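Notes for remarks on institutional linen management
Delivered at the Pemora regional meeting for residential care providers, 9/18/24

Opening

Good morning, and thank you to the Pemora office for the invitation. I have been asked to speak on how the Fevmont homes brought their linen stock under a single policy, and what the change has meant for budgets and for residents. (Pause. Confirm that the handout has reached the back rows.)

Until the spring of last year, each of our homes bought its own bedding, towels, and curtains. Purchasing was left to the site manager, and records were kept in whatever form that manager preferred. When we compiled the first full inventory in March, it listed 2,098 items. Of these, 900 had no recorded date of purchase.
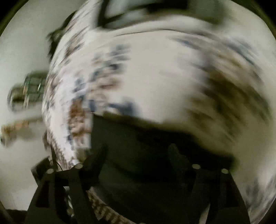
Anikó Deák

The first decision concerned pattern. Many institutions buy plain white because it can be washed at high temperatures and replaced without matching. Residents and families told us that plain white felt like a hospital. We therefore permit printed fabric in private rooms, including off-white grounds with blue and brown, and reserve plain stock for the infirmary. (If asked about fading: the Ramitz laundry keeps wash records by batch and will share them on request.)

The second decision concerned retirement. An item is now withdrawn after 50 recorded washes or on visible wear, whichever comes first. Withdrawn sheets are cut down for cleaning use. Towels are offered to the animal shelter in Sangkhawat. Staff were at first reluctant to remove items that still looked serviceable, and the supervisors asked for written guidance, which is reproduced on page two of the handout.

Storage

Each floor now has one closed cupboard with shelves labeled by size. Clean linen does not share a cart with used linen at any time. Deliveries are signed for by the floor lead and entered the same day. (Slow down here. This was the section that drew the most questions at Ramitz.)

Costs

Replacement orders are placed every 28 days. Emergency purchases still occur, chiefly in winter, and must be approved by the site manager in writing. I would ask colleagues not to compare our figures directly with their own until they have checked whether curtains are included. Ours are.

Questions

Take questions on contracts last. Refer any inquiry about supplier terms to the Fevmont purchasing office.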